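Storing and Hanging Illustration Prints

Keep unframed prints flat in acid-free folders, 8 to a folder, with tissue between each sheet. Rolled prints should be left under a clean board for 21 hours before mounting. Use 400 micron mount board for backing and hinge the print along the top edge only.

Hang fantasy art with heavy dark areas away from windows. Glass shows every reflection.

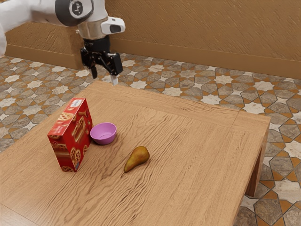 266 words | 2 min read

Dust frames with a dry cloth. Spray cleaner goes on the cloth, never on the glass. Check hinges each October.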